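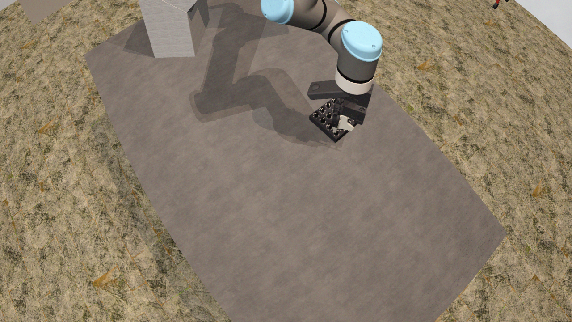 Home Reviews Teleop Gear Forum About

Livton hand controller – review
by Annunziata Sanna
2 min read

Bought this in May to replace the Javel joystick. Cost me 300. Short version – keep it, with complaints.

Setup was quick. Plug in, pick your arm, squeeze the trigger to close the gripper. Works with the simulator out of the box, so thats where I did all my demos before going near real hardware. Mostly tray work, small parts, lots of turning the wrist.

Good stuff first. The wrist follows your wrist. With the Javel I was always fighting the last bit of rotation, esp. when a tray sits at an angle to the arm. Recorded 90 demos with the Livton in one afternoon and threw out 2. Never got close to that before. Clutch button is great – hold it, move your hand back somewhere comfy, let go, carry on.

Bad stuff. Trigger is too springy, finger hurts after an hour. Cable too short. No depth feel at all in sim, I go by the arm's shadow coming down on the table, so leave shadows turned on!! The manual is teh worst, skip it.

Also tried the Wanunell glove at 900. Nicer for fingers, silly for a two finger gripper. Save your money.

Would buy again. Want a longer cable.

Contact | © Bermúdez Reviews | Back to top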